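Small gift box fillers - how do you pack the little stuff?
Started by ribbonhoarder

ribbonhoarder
I do a box of small things for each of my nieces every spring and I love it more than the actual birthdays. Problem: I always buy too much! This year it's plushies, a pom-pom, a little jar, some wrapped odds and ends, and one orange cardboard box with a white lining that I refuse to give up on because the color is so good. What goes in first? I've been laying the plush ones down and filling around them, but the lid never wants to sit flat.

Posted 1 April 2025

k_tuckaway
Ooh, fun. Plush first, always. They squash, and you can lean everything else on them. Fabric goes in a corner, bunched up loose, and it holds the rest in place.

mapleandtwine
Disagree with k_tuckaway. Hard things first, flat on the bottom, soft things on top. If a jar is riding on top of a plush it tips the second somebody carries the box sideways. Ask me how I know (bath salts, a car trunk, March).

k_tuckaway
Well sure, if you put the jar on TOP. I stand mine up against the side wall with the soft stuff pushed in next to it. Did 40 party boxes that way for my sister and they all got there fine.

Ilse Lindemann
I'm with maple on the heavy stuff, but for a box with only one jar I don't think it matters much. What size is the box, ribbon? I used to buy the Ganier ones and the lids on those bow out if you go even a hair over the rim. The Istetti boxes are deeper and I like them a lot better - you lose some of the pretty colors though.

ribbonhoarder
It's from Brolidska, they were clearing out a bunch of them. No size on the bottom, sorry! Not a deep one. I took everything back to the start last night and only put in the soft things, and it already looks so cheerful I could cry.
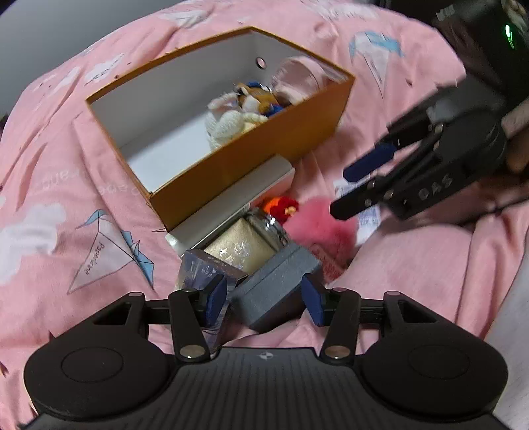
Orange box with the plushies and the pink fabric in, jar and pom-pom still waiting

mapleandtwine
Oh the knitted one is sweet! And the pink in the corner with that orange, yes, keep that. I'd still take them all out and start with the jar. Sorry. I am who I am.

k_tuckaway
Leave them in! Pom-pom goes last, it fills whatever gap you've got left. Could the little red and orange plush squeeze in by the brown and white one?

ribbonhoarder
I think so, if I turn the cream one on its side. The jar might go in its own bag.

Ilse Lindemann
A separate bag is a good call. Glass in with plush always makes me nervous in the mail. Are you shipping it or handing it over?

ribbonhoarder
Handing over two, shipping one. The shipped one has 364 miles to go, so that one gets no jar.

mapleandtwine
Finally, something we all agree on. Tissue under the lid too, please.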